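Progress report to the Chamoun Fund
Altau Community Workshop, Prallmont
8 Mar 2025

Prepared by Raghda Awwad, workshop coordinator

This report covers the second half of the grant period. The first report, sent in October, dealt mainly with the lease and the wiring, so I have kept those short.

Room and wiring

The electrical work is finished and signed off. The fuse panel has been labelled and the two outlets by the back door, which were tripping last fall, have been replaced. The lease runs for another 27 months at the same rent.

Benches

Most of the grant went to work surfaces. We bought wooden butcher-block tops instead of the laminate in our original budget. They cost more, but Georges Matar got us a better price by picking them up from Fluvotbridge himself, and the difference came out of the delivery line. The overall bench budget was overspent by $218, which we have covered from membership fees.

The tops are holding up. They do mark. There are dark smudges and stains on the one we use most, mainly across the middle, and light sanding has not shifted the older ones. Georges would like to sand that top right back and re-oil it over a long weekend. I would sooner leave it until summer, when the room is quieter — it would put our busiest bench out of use for several days.

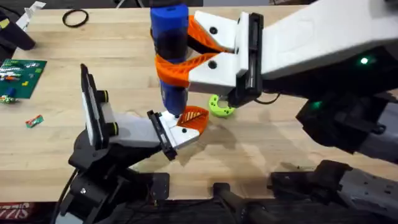
We have asked members to put a mat down before using glue or stain, and to wipe up before they leave. A roll of mats now hangs on the wall beside the sink. Use of them is patchy. The evening group is good about it and the Saturday drop-in less so.

Members and hours

We have 25 paid members, up from the fall. The room is open eight hours more each week than it was under the old arrangement, most of it in the evenings. Weekday mornings are still slow and we may trade one of them for a later close.

Storage

Storage is behind schedule. The shelving along the north wall is up, but the drawer units were delivered with the wrong runners and went back to the supplier. Until the replacements come, small parts and half-finished pieces tend to get left out on the benches. We have put a tray at the end of each bench as a stopgap.

Next steps

Fit the drawer units once they arrive. Decide on a date for refinishing the worn top. Get a second quote for dust extraction — the first was well over what we had set aside, and I will send both figures to the fund before we commit to either.

Receipts for the benches and the electrical work are attached. The shelving invoice will follow when the supplier has corrected it.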